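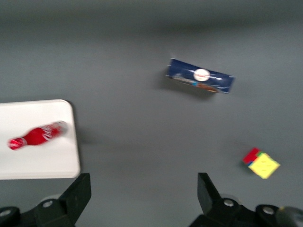 The Otters of the Bandumby

The first sign was a smell. I was on my knees under the road bridge at Tarncombe, with one hand in cold mud, and Volkan Sezer was holding a flashlight over a flat stone and telling me to put my nose closer. On the stone was a small dark heap, full of fish scales. I had expected something terrible. It smelled of hay and old fish and a little of jasmine tea, which my grandmother used to drink, and for a moment I was thinking of her kitchen and had forgotten about otters completely.

"Last night," Volkan said. He touched the heap with a grass stem. "Maybe early this morning. She came up from the pool, left this, and went back."

I asked how he knew it was a she. He said he did not know, he only hoped.

I had come to the Bandumby to see an otter. In my country we have them too, and as a boy I lived two streets from a river where they were said to fish, but I never saw one there. My father saw one once, from a bus. He told this story so often that my mother could tell it for him, including the name of the bus stop. So I grew up with an otter in the family, so to say, and it bothered me that it was always his.

The Bandumby is a short river. It begins in peat above the village, comes down through a narrow valley of alder and ash, and slows in the meadows below the old mill. There are pools where the water is brown and deep, and long stony runs where a child can walk across in boots. Trout live in the runs, eels in the mud, frogs in the ditches in spring. An otter eats all of these, and crayfish where it can find them, and now and then a duck that was not careful.

People who write about otters like to say how playful they are. I believed this before I went. After a few mornings on the bank I believed more that they are hungry. The water is cold, the animal has no thick fat like a seal, and it must live by its fur and by what it catches. The fur is so dense that the skin underneath stays dry, but only if it is kept clean, and so an otter which has eaten will spend a long time rolling in grass and combing itself. Then it sleeps. Then it is hungry again.

We stayed at the Sönmez guesthouse, at the upper end of the village, where breakfast could be had before four if you asked the evening before. I asked every evening. There was bread, white cheese, cucumber, and tea strong enough to stand a spoon in. From the kitchen door a path goes down through nettles to the river, and we walked it in the dark without speaking. Volkan does not like talk on the path. He says that the otter's day is ending when ours begins, and we should come into it like guests who arrive late, and take the chair near the door.

His own chair was the root of an alder, on the outside of a bend. Mine was a folded sack beside it. He taught me to look at the water and to leave the bank alone, for the eye goes to every moving leaf on the bank and is soon tired. On the water you want a line of bubbles. The air trapped in the fur escapes when the animal dives, and the bubbles come up behind it, and if the light is low and from the right side you can follow a swimming otter that you never see.

On the first morning we had mist, a heron, and a dipper that sang on its stone as if it was not cold at all. On the second morning it rained. On the third there was a ring on the water, wide and slow, too big for a trout, and I held my breath until it hurt. The ring opened and touched both banks and was gone. Volkan shrugged. In his notebook he wrote only the time and a question mark.

He has a great number of these question marks. The notebooks go back to a July when the river was so low that he could walk in the bed of it from the mill to the bridge, and he found footprints in the drying mud, five toes and the edge of a web, and beside them a smaller set. Before that summer people in Tarncombe spoke of otters as something from the time of their parents. The hunting had taken many, and after it came the farm chemicals, which went from the soil into the eels and from the eels into the animals that ate them. It was like this on many rivers in Europe. When the worst chemicals were forbidden the otters began to come back, slowly, from the places where a few had been left. No one brought them to the Bandumby. They walked over the hill from the next valley, or they came up from the sea. Volkan prefers the hill.

Since then he has checked the same stones under the same bridges, and the results go to Wilside, a small magazine and record society which prints them in a table at the back. It is not an easy table to love. A stone is fresh, old, or clean. But when you put the years beside each other you can see the fresh stones moving upstream, one bridge after another, and I must say I found it more exciting than most of the novels I brought with me.

The return does not please everyone. Above the mill there is a fishing pond which was stocked with carp, some 1000 of them, and in the winter after the stocking the owner began to find big fish on the grass with a bite behind the head and the rest not touched. A large carp is an easy dinner when it is slow from the cold. The talk in the village was bitter for a while. I heard parts of it even now, in the shop, where I made the mistake of saying why I had come.
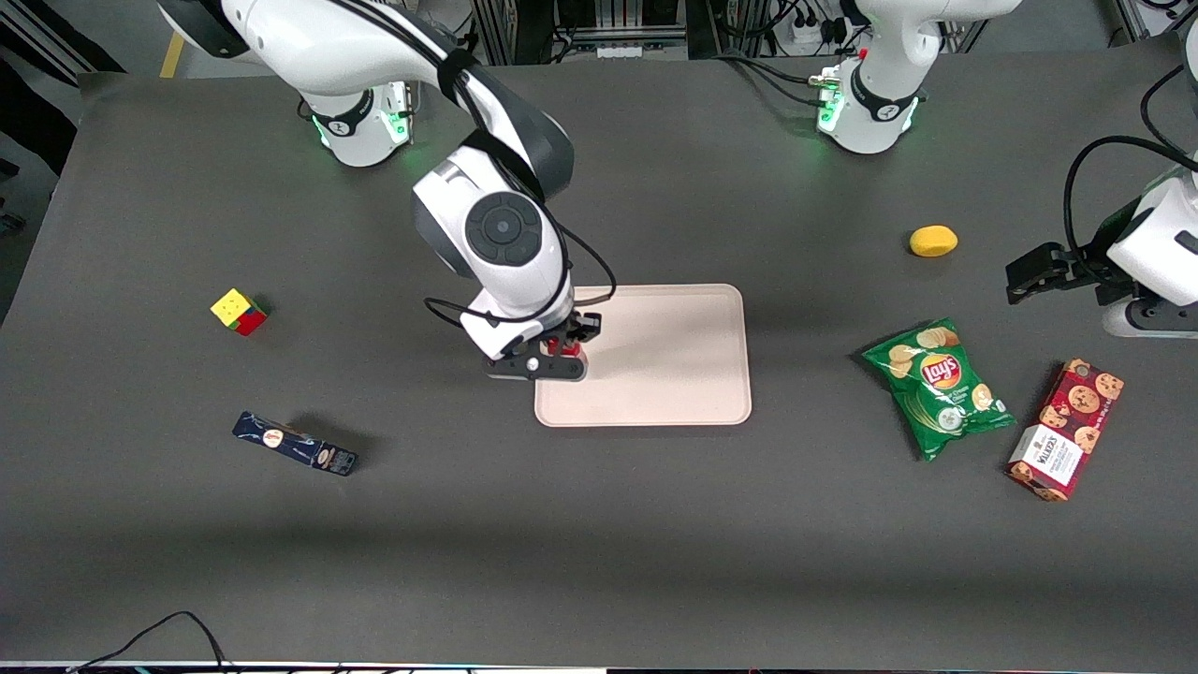 Volkan Sezer told me he understands the owner better than he understands the people who laugh at him. A man who raises a fish for many years knows it by its face, he said, and you cannot tell him it was only a fish. What helped in the end was a fence, with the wire bent outward at the foot, and a strip of electric tape above it. It took two summers before it was complete, and there was an argument over who should pay. The carp are still there. The otters go around the pond now and down to the meadow ditches, where the frogs belong to no one.

The danger that worries him more is the road. When the river is high, the water fills the arch of the bridge and an otter does not like to swim through such a current. It climbs out and crosses on the asphalt, at night, in rain, exactly when a driver can see the least. He has picked up dead ones there. He wants a ledge under the arch, a simple shelf above the flood line, where an animal can pass with dry feet. Such ledges are used in other places and otters learn them quickly. For Tarncombe he has a drawing, made by himself, and a folder of polite letters.

I saw her on my last morning. There was no bubble line and no ring. I had looked down to open the thermos, and when I looked up there was a head in the pool, flat and brown, with the whiskers standing out, and it was looking at me. I do not know for how long. She sank without any noise, came up farther on with something silver held crosswise in the mouth, and swam to the gravel on the other side. She ate from the head down, with her eyes half closed, and I could hear the bones.

Then there was a whistle, thin and high, so like a bird that I turned to look in the alders. She lifted her chin and answered it. A cub came down the run, not very well, bumping against the stones, and it took the tail of the fish out of her mouth while she complained. They were perhaps 100 steps from the guesthouse, where somebody had just put on the kitchen light.

Volkan was writing. This time he made no question mark. After they had gone below the bend he turned the notebook so that I could read it, and he had put my name next to the time, as the one who saw her first. I called my father from the path. He listened to everything, and then he asked me if he had ever told me about the bus.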